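Bookbinding evenings at Ternireck: your questions

I get the same emails every season (which is fine, I like email!), so I've put my answers on one page. If yours isn't covered, write to me and I'll probably add it.

Do I need to have made a book before?

Nope. Most people who come on Thursday have never folded a signature in their lives. If you can thread a needle you're most of the way there, and if you can't, I'll thread it for you.

What do we make?

On the first evening you sew a plain pamphlet. After that we move on to a Coptic binding, the one with the pretty chain of stitches along an open spine, and that takes most people two evenings. The last one is a case binding with cloth over boards, so you go home with something that looks like it came off a shelf.

So how many evenings is it?

4, starting at seven. I try to wrap up by nine thirty but I talk a lot, so plan on a bit later.

What does it cost?

$295 for the whole course, with paper, thread, board and cloth included. You can borrow an awl and a bone folder from me. If you get hooked and want your own, please ask before you buy, as I have opinions about awls.

How big is the group?

11 at most. I tried more once and spent the whole night running from one knotted thread to the next.

Can I bring my own paper?

Please do! Old maps, music, your kid's drawings, whatever you like. The only thing I fuss over is grain direction. Paper folds nicely one way and fights you the other way, so check before you cut. Bend the sheet gently in both directions, and the way it gives more easily is the way your spine should run.

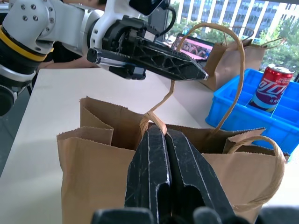

Over the tabletop.

Which glue do you use?

PVA for nearly everything, and wheat paste when I want more time to slide things around. Ottavio Colombo, who taught me, mixed the two in an old jam jar and never measured a thing. I still do it his way, but I'll give you proper amounts on the handout.

My covers warped at home. What did I do wrong?

Probably nothing terrible. Glue has water in it, and the board curls toward whichever side gets pasted last. Put the book between two sheets of wax paper, pile something heavy on top and leave it overnight. Then leave it one more night, even if it looks ready.

What if I miss an evening?

Tell me and I'll send you the handout, and you can come in half an hour early the next time to catch up. I can't do partial refunds, sorry.

Where do I park?

There's a free lot behind Galanis, and you can walk over from there. Street parking is hopeless before eight.

How do I sign up?

Email me, Marina Antoniadis, with your name and a phone number. I'll write back with the payment details, usually the same day.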